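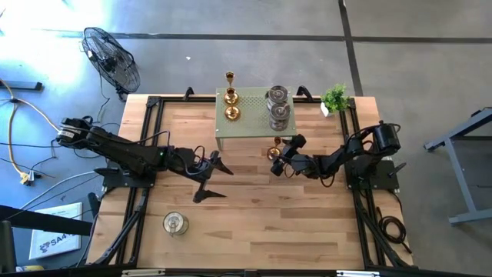 Caderno da oficina, bancada de madeira clara
Abril, entrada começada às 14h, retomada depois do café

Assunto: arrumação de objetos pequenos com plataforma elevada no fundo. Continuação do que ficou pendente na entrada anterior (vidros e metais misturados, sem lugar fixo).

Configuração de hoje. A plataforma verde-clara de tampo perfurado fica encostada ao fundo da bancada. Em cima dela, à esquerda, as peças douradas do castiçal; à direita, os dois potes de metal prateado, um atrás do outro. O vaso branco com a planta fica no canto direito do fundo, fora da plataforma. O pote de vidro com tampa prateada está na frente, à esquerda, sozinho, direto na madeira. O castiçal pequeno, também dourado, ainda não tem lugar definido.

Carga. Balança zerada antes e depois. O conjunto que a plataforma sustenta deu 3540 g, contando a própria plataforma. Refiz a pesagem com os potes trocados de ordem, mesmo valor. Não medi flecha no tampo; a olho não se percebe nada, mas isso não vale como medida. Se for para acrescentar o pote de vidro em cima, medir primeiro com o relógio comparador apoiado na bancada.

Apoio. As pernas são finas e marcam a madeira se a plataforma for arrastada. Levantar sempre. Verificar também se alguma perna cai em cima de uma emenda entre as tábuas: nessa posição a plataforma balança e os potes se tocam. Deslocamento de 18 mm para a direita resolveu. Marquei a lápis, traço fraco, para não ficar na foto do catálogo.

Castiçal. A tacinha de cima assenta sobre os anéis mais largos, e estes sobre a base redonda. Montagem por simples apoio, sem cola por enquanto. A folga entre a tacinha e o anel logo abaixo é maior do que eu gostaria. Experimentei fita dupla-face fina da Hulora: segura, mas deixa resíduo no dourado e sai só com álcool. Descartada. Próxima tentativa com massa de fixação Fastis, em três pontos, quantidade mínima. Não usar pano seco no dourado, risca.

Potes prateados. As tampas são caneladas e a pegada é boa mesmo com luva de algodão. As laterais transparentes com faixas mostram qualquer marca de dedo. Limpar antes de pôr na plataforma, segurando pela tampa só se ela estiver bem fechada. O pote de trás fica parcialmente escondido pelo da frente. Para uso diário não faz diferença; para o catálogo da Vellport, a Jucélia Evangelista pediu que os dois apareçam inteiros. Posso abrir o par na diagonal, mas aí o da frente chega perto demais da borda do tampo. Deixei como estava até ela decidir.

Pote de vidro. Ficou fora da plataforma de propósito, para comparar altura e brilho com os prateados. Na bancada, sem nada por perto, é o mais fácil de pegar e o mais fácil de derrubar. Proposta: colocar um disco de feltro de 2 mm embaixo. Cortar no diâmetro da base, sem sobra, senão levanta poeira na borda.

Planta. Rega de 100 ml, feita na pia, nunca na bancada. Escorrer bem antes de devolver. As folhas não podem encostar nos potes. Hoje não encostam - conferir de novo quando crescer, porque o lado que dá para a janela cresce mais rápido e o vaso precisa ser girado.

Comparação com a disposição antiga (a que chamamos de MacRitchie na planilha, com tudo em linha na beira da frente). A antiga ocupava a área de trabalho e obrigava a afastar as peças a cada uso. A de agora libera o centro. Perde-se alcance: quem trabalha sentado tem de se esticar para chegar aos potes. Em pé, sem problema. Para mim compensa, mas a Jucélia trabalha sentada na maior parte do tempo, então falta a opinião dela.

Ordem de montagem que funcionou melhor: plataforma vazia na marca, base do castiçal, anéis, tacinha, pote de trás, pote da frente, planta. Desmontar ao contrário. Colocar os potes antes do castiçal dá certo também, mas a mão passa por cima deles com as peças douradas e num dos ensaios bati na tampa do pote mais próximo. Sem dano.

Pendências
- lugar do castiçal pequeno: plataforma, entre os dois grupos, ou bancada. Medir o vão livre antes.
- feltro para o pote de vidro
- teste da massa Fastis no castiçal, deixar de um dia para o outro
- confirmar com a Jucélia a posição dos potes
- repor álcool, o frasco está no fim

Observação sobre a limpeza da madeira: pano úmido bem torcido, no sentido das tábuas. As emendas acumulam pó e o pincel macio resolve melhor que o aspirador. Passar o pincel antes do pano.

17h40, bancada deixada montada para amanhã.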